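Jondeo Folding Paper Guide
Section 3: Folding the Dart

Read this section through once before you pick up a sheet. The diagram card in the pack skips two folds, and most bad darts we have been sent come from people who trusted the card.
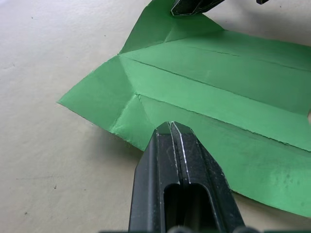 Work on a hard, flat table. A tablecloth or a cutting mat with any give in it will leave you with soft creases, whatever the mat maker says on the label. Clear a space at least twice the width of the sheet.

Before you start

The pack holds 42 sheets. Use a plain one for your first try and save the patterned ones, which are printed on heavier stock and crack along the fold. The pack calls them "easy crease." We don't agree.

Steps

1. Lay the sheet with the long edges running away from you. Fold it in half lengthwise, match the corners, and crease from the middle outward. Open it again.

2. Fold both top corners in to the center crease. Leave a hair's gap between the two edges. If they touch, the nose will buckle at step 5.

3. Fold the new slanted edges in to the center crease in the same way. Hold the paper down with one fingertip close to the fold while the other hand does the pressing.

4. Turn the sheet over. Check that the left and right sides match. If one side is wider, go back to step 2. Trimming it with scissors is often suggested and has never fixed one for us.

5. Fold in half along the center crease so the slanted folds end up on the outside. Press the nose firmly for about 10 seconds.

6. Fold each wing down so its top edge lines up with the bottom of the body. Let the wings spring back up until they are level.

Note: Extra creases from a false start do less harm than people claim. A sheet that has been folded wrong once and flattened will still fly. A sheet folded wrong four times probably won't, and you may as well use it for practice.

Note: Smudges come from hands. Wash and dry them first, above all with the pale colors. An eraser roughs up the finish and makes the mark look bigger.

Caution: Do not run a metal ruler or a coin along the creases. The Flisto bone folder sold with some packs is safe on the plain sheets, though a thumbnail does the same job for free.

Caution: The nose is pointed. Do not throw toward faces or pets.

If the dart dives

Bend the back edge of each wing up slightly. Try one small bend, throw, then adjust. The back of the pack promises flights of 88 feet. Ours have not come close indoors, and we would not buy the paper on the strength of that number.

For the wider glider, go to Section 4.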